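Pindamo Toy Library: progress report to the Grarkoleo Fund
15/07/2022

What we have done so far

What a first half-year! We set out to lend play kits to families with babies and toddlers, and 44 households in Pindamo have now signed up, which is four more than we hoped for by the end of the grant. Parents borrow a kit for three weeks, swap it for another, and (this is the part we love) stay to talk. Balls and textured toys are still the most requested things on the list.

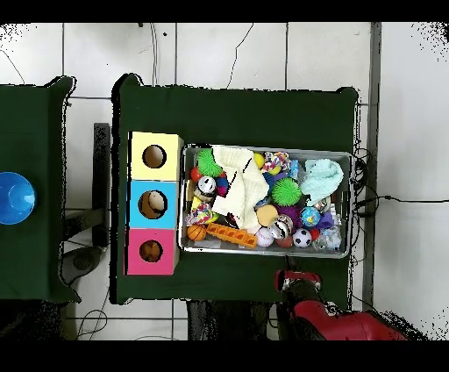 Spending

Of the 3,000 dollars received, most has gone on toys, storage and cleaning supplies. Shelving cost more than planned, so we moved a little over from printing. The Fakir Street room is still rent-free, and the landlord has agreed to let us stay through October!

What we are learning

Families on the late shift can't make our morning hours, so we tried an evening opening and 23 people came. We want to keep it going. Returns are mostly on time, and missing pieces have been a smaller headache than we feared. 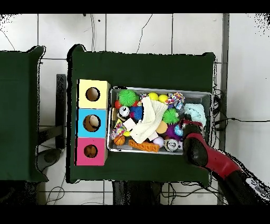
Toys in a tray, next to the pink, blue and yellow boxes.

Next steps

We will add a second evening, translate the borrowing form and put together kits for older children. A full set of accounts will follow with the final report.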